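Zavham table-top project: progress report to the Nolier fund, May

Dear all,

Thank you once again for your patience over the spring, and for the kind notes that came back after our last report. It has been a busy few months, and I'm glad to say that most of the news is good. The collection of simulated examples is well under way, and the pink cube tasks, which gave us such trouble over the winter, are moving along nicely. 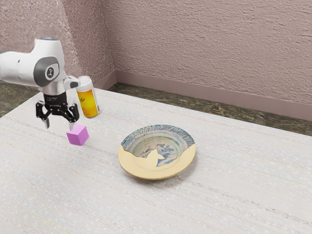
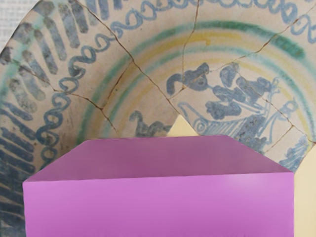
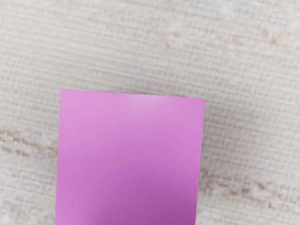
We now hold 1,076 recorded attempts, of which 707 have been checked by hand and accepted for training. You may remember that we promised you 600 accepted by this point, so we are comfortably ahead, and I would like to thank the team for that (the checking is slow work and rather hard on the eyes). The remainder are either waiting their turn or have been set aside, mostly for fingers that closed too early or an arm that dithered so long over the object that we didn't want the learner picking up the habit.

Much of the spring went on variety. We now have 12 room settings, with different walls, floors and table surfaces, and the starting positions are shuffled for every attempt. The Plillero software we use for steering the arm was updated in April, and for a while nothing would save properly — a frustrating fortnight, though we lost only a few days of recordings in the end.

The first training run on the accepted set has begun on the Vigfúsdóttir machines, where we have been given the overnight hours from eight in the evening. It is too early to quote you a success rate, and I'd prefer to wait until we have tried the learner in rooms it hasn't met before.

Spending is in line with the plan, apart from storage, which has crept up. I'll send the revised table separately, and would be grateful for your agreement to move a little over from the travel line before the summer.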